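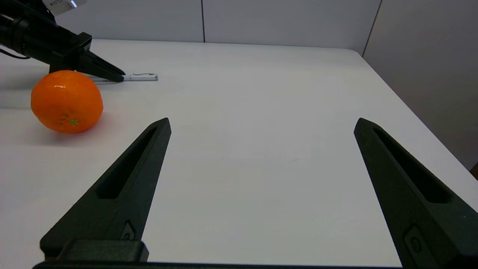

How often are the gripper fingers changed on a cell like this one?

At Wulta they are changed every six weeks, or earlier if the daily check shows that the tips do not meet anymore.

I got this answer in the first minutes of the open day at Wulta in Manalo, June 2019, and I wrote it down at once, because in our own workshop we change the fingers only when they break. I went there with my colleagues from Bemico. We had seen the big hall on another visit, so this time we asked to stay at one cell and to hear how it is looked after.

The cell is called Jolar. It has two arms at a white table, and the work is picking up small everyday things, for example a pen or a mandarin, and putting them down again. Each arm has a gripper with two long black fingers which become narrow at the end. The fingers are held with screws near the base, and the technician told us that almost all troubles start there. When a screw becomes a little loose, the finger still opens and closes, but the tip is not where the program believes it is. With a mandarin you do not notice. With a pen you notice immediately, as it turns in the grip.

So the day starts with the screws. They use a short torque driver and a paper list, and every screw gets a mark on the list. After this the gripper is opened to the full width and closed slowly on a strip of paper. If the paper can be pulled out, the finger must be aligned again.

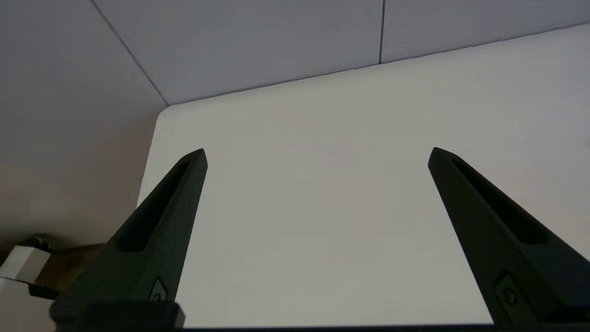 What is done if the camera at the wrist was moved by accident?

The camera is calibrated again before any other work, with a printed board laid on the table and the arm driven to 6 fixed positions.

The technician showed us the log of these calibrations. It had 162 entries, and I was surprised how many of them came after a cleaning and not after a collision. A cloth catches the bracket, somebody pushes it back by hand, and the picture is shifted by a few millimeters at the table. Now the rule is that the camera is not touched with the cloth - only with a small air blower.

The table itself is also part of the maintenance. It is wiped with a cleaner without alcohol and it is not polished, because a shiny surface gives reflections. I asked if small smudges disturb the work. He said no, only dark spots near the place where the object lies, and he would sooner leave a faint mark than rub at it for a long time.

We then came to the cables, which for me was the most useful part. The cable to the wrist needs enough free length for every turn of the joint. In March they had a fault where the gripper stopped only in one position, and it took them two days to find a wire that was pulled too short. 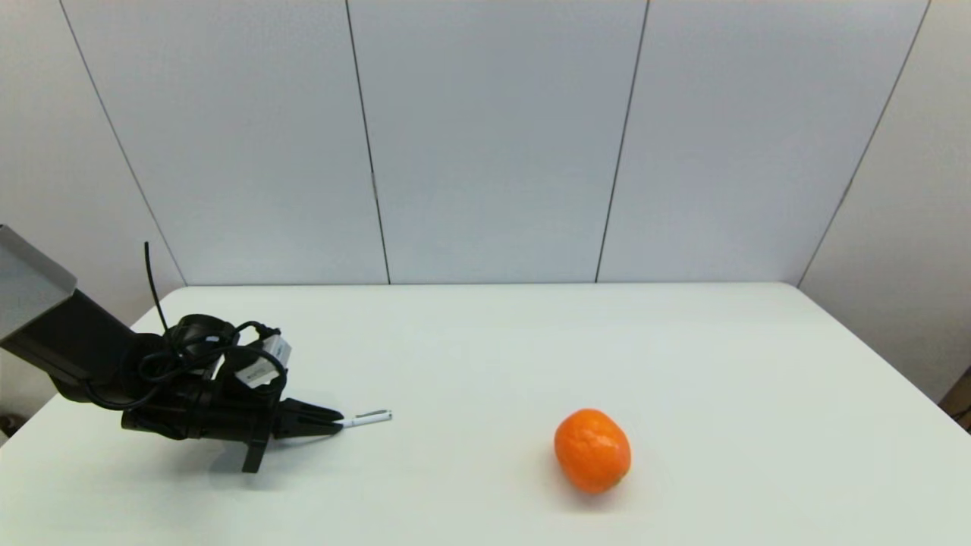 Pendo Kinyua asked why the screws are not simply fixed with thread lock, and said that in her experience it saves the morning check completely. The technician agreed that it holds well, but the fingers are taken off so often that he would spend more time cleaning the threads. They discussed this for a while, and I think both stayed with their own opinion.

For starting again after a repair, the order is always the same. First the arms move slowly with open grippers and nothing on the table. Then comes one object, at first a big one and later a thin one. The pen is kept for the end of the test, for the reason I mentioned before. Only when it is lifted and put down without turning, the new fingers are written in the log.
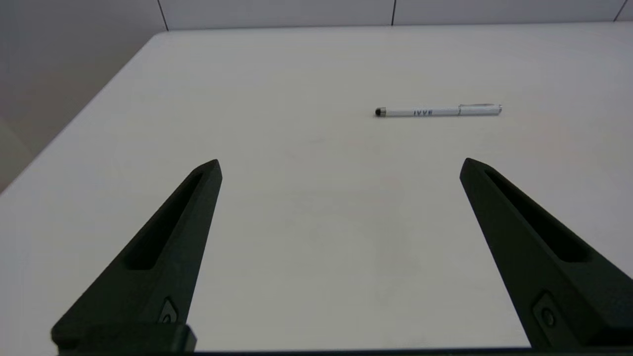 Jolar cell, Wulta: stylus pen on the table, gripper open.

I also asked about spare parts. They keep a set of fingers for each arm in a drawer next to the cell, already measured, together with the screws and the right driver. The old fingers go in a different box with a date on it. We have copied the drawer in our workshop, and the paper list too. The blower we still need to buy.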